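Section 3. Setting up your suite's access and heating panel

Welcome to Humphreys House, and we do hope you'll be very comfortable with us. The pages that follow take you through the little grey panel beside your suite's front door, which looks after your entry cards, your heating and your out-of-hours lighting. It takes most tenants one pot of tea to get through the lot, and there's no harm at all in stopping halfway and coming back after lunch.

Before you begin, please have to hand your welcome envelope from the Kokside Street reception desk, your suite number, and the cards for everyone in your office. The setting-up code is printed inside the flap of the envelope, where it is very easily missed!

3.1 Waking the panel

1. Press and hold the round button until the screen lights up.
2. Type in your suite number, followed by the setting-up code.
3. When the screen shows WELCOME, choose a new code of your own and enter it twice.
4. Press OK and wait for the two short beeps.

Note: Suites on the Vamamska wing have the older panel, with the button on the side. The steps are the same, though you will hear one long beep at the end instead of two short ones.
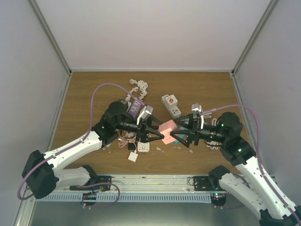
Words: Tustadum Property Management, tenant guides desk
Revised in May

3.2 Adding your entry cards

Each suite can hold up to 79 cards, which has so far been plenty even for our larger firms on the upper floors.

1. From the main screen, choose CARDS, then ADD.
2. Hold the first card flat against the panel until its number appears.
3. Give the card a name. Initials will do nicely, or the name of a desk if you share.
4. Repeat for the rest, then press DONE.

Caution: Do not press CLEAR ALL while you are in this menu. It removes every card for your suite, including the cleaners', and you will need to start again from the first one.

If a card is lost, please delete it straight away under CARDS, then REMOVE, and ring reception for a new one. We'd far rather hear from you about a card that turns up later in a coat pocket.

3.3 Heating and evening hours

The building is heated from 7 am to 6 pm. If you are working late — and we know that quarter-end can be a long haul — you can ask for extra time yourself.

1. Choose HEATING, then EXTEND.
2. Set the finishing time with the arrow keys.
3. Set the temperature. We suggest 20 degrees to start with.
4. Press OK.

Note: Extended hours are added to your next service charge statement. Suites larger than 500 square metres have a second panel by the kitchen, and the two must be set separately.

If the screen goes blank at any point, leave it for a minute and begin again at 3.1. Your cards will still be saved.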